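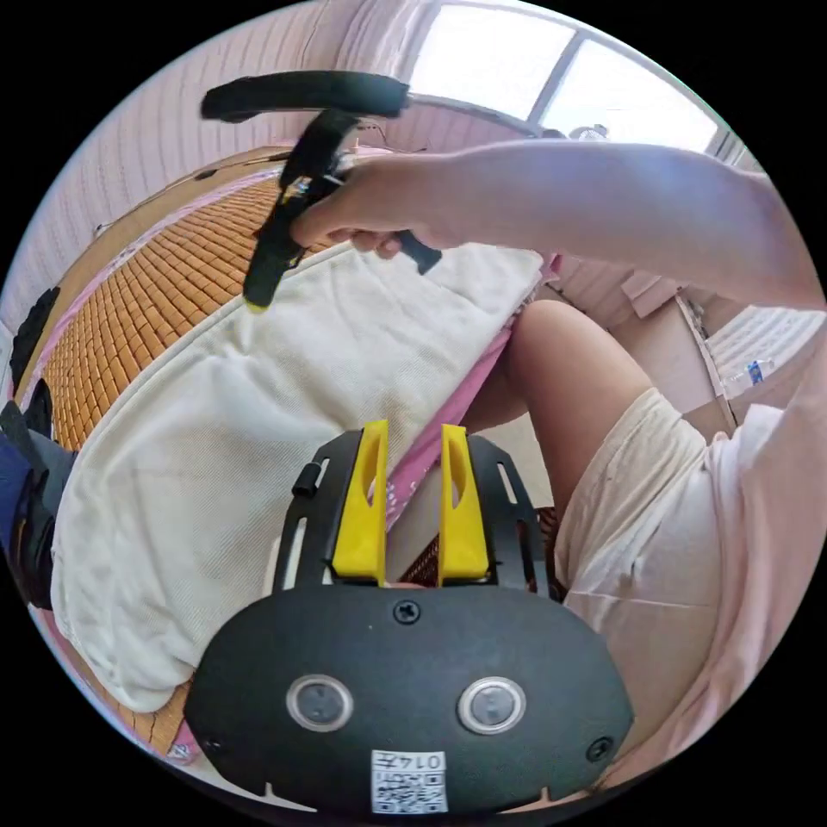 Visit Report: Open Day at the Holero Wind Instrument Workshop

The Otorholm Community Music Association attended the open day held at the Holero workshop on Sunday, May 30, 2021. The delegation was made up of members of the wind section and the instrument loan program. The purpose of the visit was to review repair services for the association's saxophones and clarinets and to hear two short concerts given in the assembly hall.

Arrival and reception

The workshop stands on the east side of Stasiv, a short walk from the tram stop. Visitors were received at the side entrance and placed in groups of 18. Each group followed a fixed route through the building, starting in the brass store and ending in the hall. Printed programs were handed out at the door. The program listed the concerts in the wrong order, and this was corrected by an announcement shortly after opening.

The workshop floor

Holero repairs woodwind and brass instruments for schools, town bands and private players. Staff reported that 372 instruments passed through the workshop in the previous year, most of them alto and tenor saxophones. The first demonstration covered pad replacement. A technician removed the lower stack of keys from an alto saxophone, cleaned the tone holes and seated new pads over a small flame. Visitors were invited to check the seal with a leak light lowered into the body of the instrument.

The second demonstration dealt with dents. A baritone saxophone had been damaged at the bow during transport, and the technician used steel balls of increasing size to bring the metal back to shape. The work is slow, and the delegation saw only the early stages. Staff advised that a baritone should never be laid on its key side, even inside a hard case, and that the neck should always travel separately.

The association also asked about corks. Neck corks on the loan instruments have worn quickly in recent seasons. The technician attributed this to mouthpieces being left in place between rehearsals and recommended a thin layer of cork grease once a week.
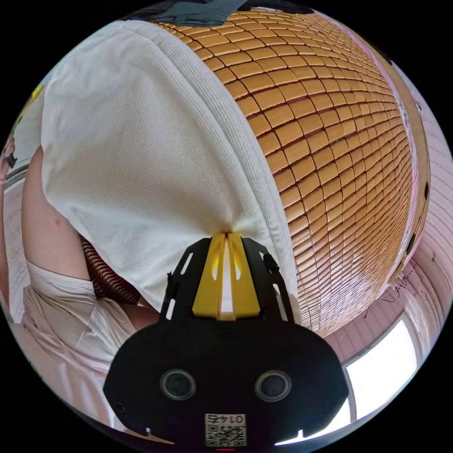
Can schools and community bands send instruments to Holero for repair without buying a service contract?

Single repairs are accepted from any school or band, and the price is agreed in writing before work starts. A contract is required only for groups that want a yearly inspection of all their instruments.

Concerts in the assembly hall

The first concert was given by Kekora, a seven-member street band from Stasiv that plays brass arrangements of Balkan dances and older swing tunes. The band performed without amplification. The hall has a low ceiling and a hard floor, and the sousaphone was somewhat heavy in the opening numbers. The balance improved after the players moved closer to the back wall. The final piece, a fast dance in seven, was received with long applause and was repeated.

The second concert was a student recital. Pupils from the Stasiv music school presented solo and duet works for clarinet and flute. Several were appearing in public for the first time. The standard was good, and the intonation in the duets deserves special mention.

Attendance for the day was given as 777 visitors, a record for the workshop. The hall was full for both concerts, and part of the delegation listened to Kekora from the corridor.

Matters for follow-up

The association maintains 37 loan instruments. The delegation recommends that the saxophones be inspected first, and that a written estimate be requested from Holero before the autumn season. The clarinets are in fair condition and may wait until January, when the workshop has more free bench time.

Holero has offered to hold an evening class on basic instrument care at the Otorholm rehearsal rooms. The class would cover cleaning, safe assembly and the adjustment of loose screws, and would be open to all section members. A date has not been set. Members who wish to attend should add their names to the list on the notice board outside the library.

Kekora has also been asked about a joint performance with the association's wind section at the summer courtyard concert. The band has replied with interest and will send its stage requirements in writing.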